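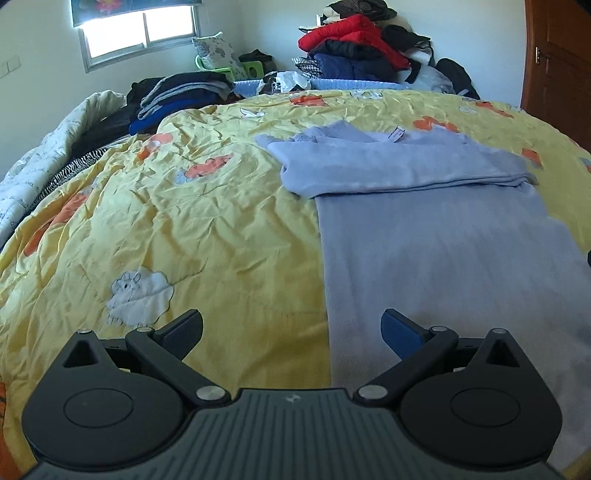 Lavender-gray knit on the yellow quilt

How do I store knitwear over the summer without moths?

Posted by Ronthorpe

I have 3 wool sweaters and a few cotton knits to put away until October. Last year I used a cardboard box under the bed and found holes in two of them. Is cedar enough or do I need sealed bags?

Storuvia
Cedar alone won't do it. Wash everything first, since larvae go for sweat and food stains. Let it dry completely, then use a plastic bin with a tight lid. If you already have moths, put the wool in a freezer bag and freeze it for 3 days – longer if your freezer runs warm. Vacuum under the bed too, including the baseboards. Don't hang heavy knits, they stretch at the shoulders.
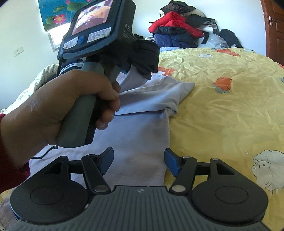 Pale lavender cloth on the cartoon-print bedspread

Famer
I just use lavender bags and have never had a problem. Cheap too.

Lazăr
Agree with the bin. Cotton is mostly safe if it's clean, so save the space for wool. Mine is 70 liters and holds all my winter stuff. Check it once around July.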